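# "First they need the word for tired"

*A conversation with Lăcrămioara Ilie, language teacher for people who work in shifts*
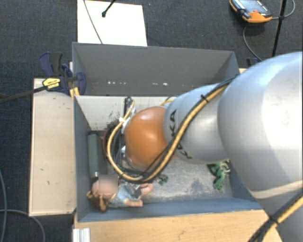 *A KUKA arm over a gray bin, with its yellow cable tied along the side.*

Lăcrămioara Ilie asked me to come to the café Vuvo before her evening class, and she was there already when I arrived, with a pile of papers and a pot of mint tea. She was correcting. She continued to correct for the first minutes of our talk, with a green pencil, and she excused herself for it twice.

She teaches English to adults in Ketitz. Her students come from warehouses, workshops, the laundry, the bakery Surdu, and two hospitals. Almost all of them work in shifts. She has done this for 11 years, and before it she taught children in a primary school, where, she says, the work was louder but the timetable was easier.

"With children you know who will sit in front of you," she told me. "With shift workers I have one group in the first week and another group in the second week, and it is the same course. So I had to forget the idea of lesson one, lesson two, lesson three. If you miss lesson two because you had the night shift, you should still be able to come to lesson three and not feel stupid."

I asked how such a course can be built. She took one of the papers and turned it over. On the back she drew a circle and cut it like a cake into nine pieces. Every piece is a subject: the body, the clock, the pay slip, the telephone, the doctor, the house, the school of the children, complaints, and small talk. A student can enter the circle anywhere. When he has been in all nine pieces, he begins again, and the second time the texts are longer.

"The book does not work like this," she said. "I use the Himell workbook because the school has bought it, and it has good listening exercises. But it begins with the airport. My students are not at the airport. They have been here four years, five years, they have a lease and a dentist. First they need the word for tired."

She means it quite seriously. In the first meeting she writes on the board all the ways to say that one is tired, from "I'm a bit sleepy" to "I can't do a double shift tomorrow." Then they practice who may hear which sentence. To a colleague you can say you are wiped out. To the supervisor it is better to say when you finished yesterday and when you must start today, and let him do the calculation.

"This is grammar too," she said. "The past tense and the present tense in one sentence, and there is a reason to get it right."

## The people who know everything except how to say it

I wanted to know what is most difficult for her students. I expected that she would answer pronunciation, or the articles, which are difficult for me until today. She thought for a while and moved her cup.

"Many of them are very competent people," she said. "They know the work better than the person who explains it to them. And then somebody speaks slowly and with a loud voice, as to a small child. They become quiet. After some years of being quiet it is hard to start again, even when the vocabulary is there."

She gave the case of Florin Dumitrescu, who has allowed her to tell it, and whom I called later. He came to the course after he had worked in the same dispatch hall for a long time, and he could read every document there. He understood the radio. But in the meetings he said only "yes" and "okay."

"I had my sentence ready, and I checked it in my head," he told me on the telephone. "When I finished checking, they were already at the next point. Always."

What helped him, he said, was a very small thing. Ilie taught the group how to open a door in a conversation before the sentence is ready. "Can I go back to the other point?" or "One thing about that." They repeated these openings until they came without thinking. He still checks his sentences, he told me, but now the others wait while he does it.

I confess that I wrote down both openings for myself. I moved to this language as an adult, and I know this delay well. When I work as an interviewer it is almost an advantage, because people fill the silence. At the counter of an office it is not.

## Home on Tuesday's dinner, breakfast at night

It is not only the language that makes the course difficult. It is the hour. The group that meets at 9 in the morning comes directly from the night shift, and Ilie calls it her evening group, because for them it is the evening. She says "good evening" when they enter. Some students laughed the first time, and now they say it also.

"At the end of the night you cannot learn rules," she said. "I tried it. I explained the conditional very beautifully and they looked at me like fish. So in the morning we only speak and listen. We read aloud. Reading aloud is good when you are tired, because the mouth is working and the head can rest a little."

For the afternoon people it is the contrary. They are fresh, they want exercises, and they become impatient if she talks too much. She keeps the same subject for both groups but not the same lesson. I asked if this means double preparation for one salary. She looked at me over her glasses and poured more tea.

We spoke some time about food, which I had not planned. In the course there is one break, and what people bring to it follows their shift. In the morning somebody opens a box of stew, and next to him somebody has cereal in a jar. Bethel Degefa, who works in the hospital laundry and has been in the course since March, brings coffee that she prepares at home, strong and with a little salt. She offered me a cup when I visited the class after our interview. It was excellent, and I did not sleep well.

Degefa speaks three languages and says that English is the first one which she learned from paper. "The others I got from my grandmother and from the street," she said. "So I never knew that I was learning. Now I know it every minute, and it makes me slow." She writes new words on the inside of her forearm when the shift begins, and when it ends the water and the soap have taken them away. If she can write them again from memory, she considers them learned.

## What counts as progress

The school must give a test at the end of each term, and Ilie does not speak badly of it. Some employers ask for the certificate, and also the citizenship office. But she has her own list in a notebook, where she puts down things that students report to her. She read me a few, without the names.

Somebody called the landlord and did not ask his daughter to do it. Somebody understood a joke in the bus, although it was not told to him. Somebody returned a pair of shoes. Somebody dreamed in English, but it was a bad dream, and he asked if it counts.

"I said it counts," she told me.

There was also a complaint in the list, and she was proud of it. Abelardo Lagos, one of the older students, had received a wrong pay slip and wrote the letter himself. He brought the draft to class and the group worked on it for the whole hour. The discussion was mostly about the last line. One part of the class wanted "Thank you for your understanding." Lagos did not want to thank anyone before the money was there. They agreed on "I look forward to your answer," which he found cold but correct.

I asked if the money came. "In the next month," said Ilie. "And with a letter of apology that had two mistakes in it. He corrected them and hung it in his kitchen."

## The second time around the circle

Toward the end I asked her if she thinks about stopping. She has a bad knee, and the classroom is on the upper floor. She said that she thinks about it every winter and that it passes. She would like to write her own book, with the nine subjects, and without any airport. There are already 11 chapters, because two of the subjects became too big. The telephone alone has needed two, one for calls that you make and one for calls that you receive.

"When you call, you can prepare," she said. "When it rings, you are in your socks and the soup is boiling, and it is the school nurse. It is another language."

She collected her papers then and counted the pencils. On the way out she stopped at the counter and exchanged some words with the young man there, quickly and low, and he laughed. On the stairs of the school the first students were already sitting and eating. One of them lifted his bread to greet her, and she asked him what chapter he was in.

"The dentist," he said with a full mouth.

*Interview and text: Brayan Muñoz*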